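Gostutska tray-setting line

The Gostutska tray-setting line is a partly automated workplace at the Dronatow meal service centre, where trays are laid with cutlery and cloths for delivery to residential care homes. It is operated by Intarasuk, a regional catering contractor, and was converted from fully manual work over a period of seven months. The centre employs 30 people on the line.

Background

Before the conversion, tray setting was done standing, in shifts that began at 5 a.m. Wrist and shoulder complaints were the most common reason for lost hours. Robot arms now handle part of the cutlery placement, each within its own work cell. Staff prepare the cloths, restock the cells and check finished trays before they leave the building.

Changes to work

Job classifications were rewritten under the Grukia agreement, which guaranteed existing hours and introduced a cell attendant grade with a higher hourly rate. Attendants complete 144 hours of paid training, including safe stopping procedures and the handling of dropped items. A cell may be stopped by any employee without prior approval from a supervisor.

Tray, cloth and cutlery work at the cells
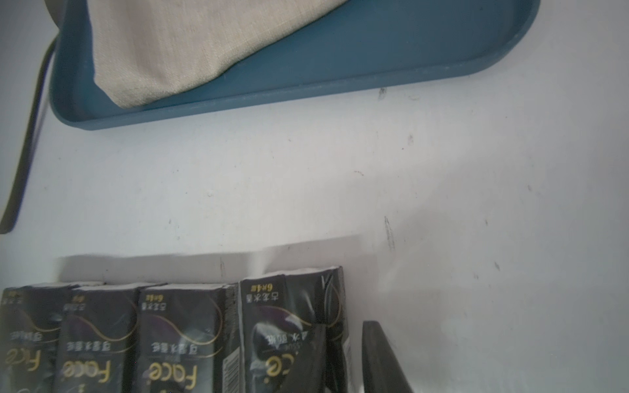
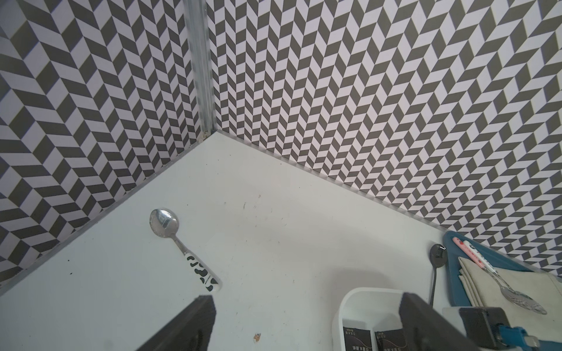
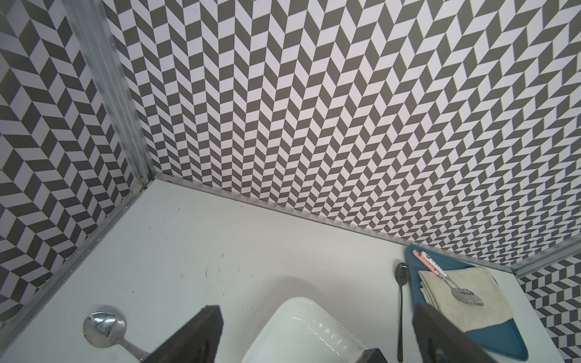 Reception among employees has been mixed. Attendants have reported less strain at the end of a shift, while several long-serving workers have objected to the slower pace of conversation on the floor and to the new rotation, under which no one stays at the same station for a full day. An internal survey also recorded concern that inspection work demands closer attention than the manual task it replaced. The rotation period was shortened in March, and a second review of the attendant grade is under way.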